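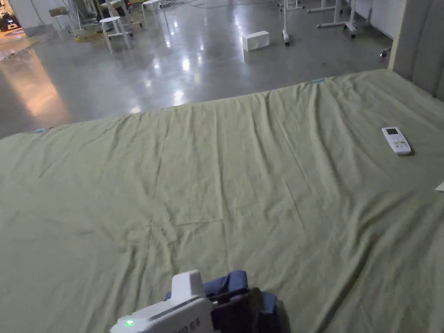 Ovau opened its Skondora test rooms to visitors on January 5, 2019, with some 80 people attending over the course of the day. The programme covered domestic handling work: cloth on a bed, small objects on a bed, and a short talk on how the recordings are checked before they are used. Entry was by registration, in groups, and each group spent 40 minutes in the rooms.

The bed work took up most of each visit. A full-size bed stands in the larger room, on a polished concrete floor, and is dressed with a plain green sheet. Operators work at the bedside with hand-held grippers, moving a navy cloth across the sheet, lifting it by a corner, folding it and laying it down again. The gripper is held in the operator's own hand and has the same opening range as the one fitted to Ovau's arm, so that a movement recorded by a person can later be replayed on the machine with few corrections. The company calls the hand unit Medve. It went into regular use last April, replacing an earlier version that was heavier at the front and tired the wrist.

Kinga Bodnár, who led the demonstration, described cloth as the slowest part of the work. A rigid object can be given a position and an angle. A cloth has to be described by where its edges and corners lie, and those change each time it is touched. On a bed there is the further difficulty that the surface underneath is also cloth. If the gripper closes a few millimetres too low it takes up the sheet along with the item, and both move together.

"We don't iron the sheet," she told one group. "A flat sheet gives very good numbers and then the method fails in the first real bedroom."

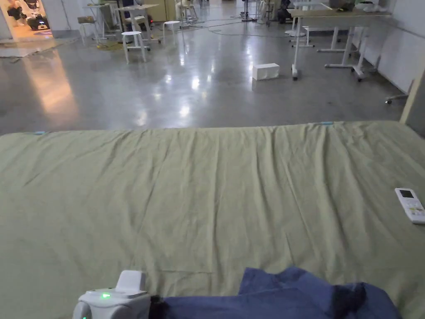

*Bed session at Skondora: a hand-held gripper at the navy cloth, with a remote control lying to the right.*

Small pieces of blue tape along the far edge of the sheet are used as reference marks. Their positions are measured before a session and compared with the recording afterwards. If a mark has shifted by more than the permitted amount, the sheet has been dragged and the run is set aside. Several visitors asked whether printed markers would be more accurate. Ms Bodnár replied that they would, but that printed patterns on the bed had affected an earlier set of results: the software had begun to use the pattern to find the cloth. Plain tape has given less trouble.

A remote control is left on the bed during cloth work. It is light in colour, has a dark display and many small buttons, and is easily covered by a fold. The operator is asked to complete the task without moving it. In the object sessions it becomes the thing to be picked up, and is placed at a different angle each time. Other everyday items may be left on the bed as well, and no attempt is made to clear them away between runs.

The figures given in the talk were as follows. Before the open day the team had recorded 607 complete runs on the bed. Of these, 102 were rejected. The most common cause was sheet drag. Next came runs in which the operator changed grip halfway through the task, and a small remainder was lost to faults in time-keeping between the left and right hand units. The last of these has been dealt with by a change to the start-up procedure, in which both units are now switched on together and held still for a few seconds before work begins.

Lighting was the other subject that drew questions. The floor reflects the ceiling lamps strongly, and the reflections appear behind the bed as bright streaks. Early software took them for the edges of light-coloured objects. A matt floor covering was considered and turned down on the grounds that many homes have tiles or varnished boards. The reflections have therefore been kept and the edge detection has been adjusted, with a small loss of speed.

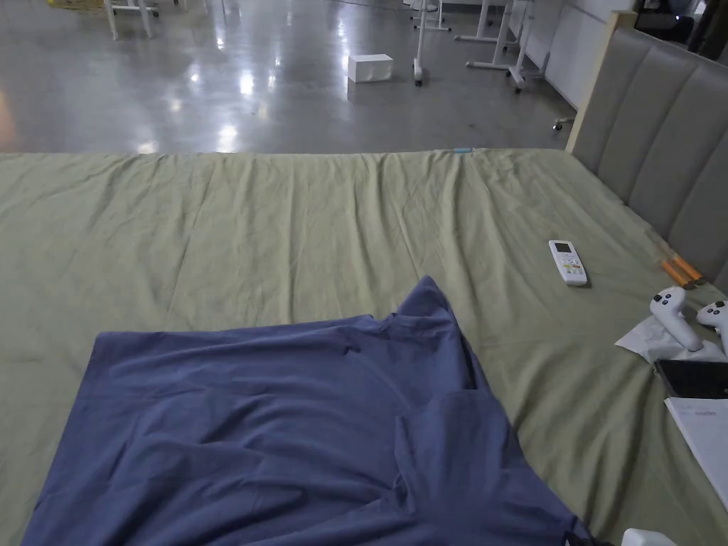 ## Replay on the arm

The second part of each visit was held in a side room, where recorded movements were replayed on a fixed arm supplied by Rornell. The arm was run at reduced speed behind a barrier. Two movements were shown: lifting a folded towel by one edge, and picking up a remote control and placing it on a tray. The remote control was placed correctly for every group. The towel was less reliable. For the first group the arm closed short of the edge, and the run was stopped and repeated after the table height had been entered again.

Ms Bodnár said that the replay was a check on the recordings and should not be read as a finished product. The arm follows a stored path and makes only small changes to it. It does not yet decide for itself where to take hold of a cloth that has been dropped at random. That work is planned, and depends on having enough accepted runs in which the cloth starts in an untidy state. At present most of the accepted runs start from a cloth that is at least partly spread out.

Visitors were able to try a hand unit on a spare table. Most found the closing force higher than expected. It is set by a spring, and a softer spring is being tested for thin fabrics.

## Further visits

A second open day is intended for April, subject to the rooms being free. It will include pillowcases, which Ovau has so far left out of its recordings. Groups will again be limited in size, and registration will be handled by the Skondora office. Schools and colleges wishing to attend are asked to state in advance whether they would like the talk on data checking, which adds to the length of the visit and can be left out on request.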